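Sort-out month at Pennington: the small things table

January is sort-out month at the Pennington rooms, and this year we finally tackled the bits and bobs cupboard! If you have ever gone in there for a pen and come out with a handful of string, you will know why we were so pleased to get started.

The idea came from Trinity Hutchins, who did the same with her kitchen drawers over in Gedton and has been cheerful about it ever since. Everything comes out onto a cloth, all of it, before a single thing goes back. Felt is perfect for this – round things stay where you put them, and you can spot the tiniest paper clip against a good strong blue. 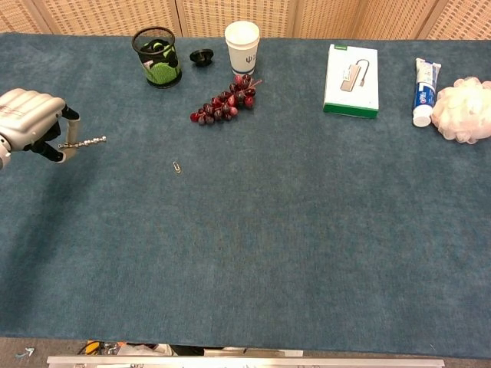

We gave ourselves 3 boxes to fill: desk, bathroom and workshop. Drill bits go to the workshop box, toothpaste to the bathroom one, and pens back into a mesh holder on the desk (with no socks, scarves or mystery fabric stuffed in on top, please). Artificial fruit is having a box of its own, as the still life group at Drasach would love it. They are especially keen on grapes, which are wonderful to draw and never go off!

Cables and computer bits were the slowest part last year, so do keep the box if you still have it. A USB hub is so much easier to pass on when it is in its own packaging with the picture on the lid. Loose leads can go in the brown envelope by the door.

The first evening took two hours and went by in a flash. We have a running tally on the wall and it stands at 1,643 items sorted – well past the 1,000 we were hoping for, and there are still shelves we haven't touched. Trinity would like it known that each paper clip counts as one.

The table stays up until the end of the month, so come and join in after half past six. Bring your own odds and ends if you like, and a mug, as we are running low on paper cups.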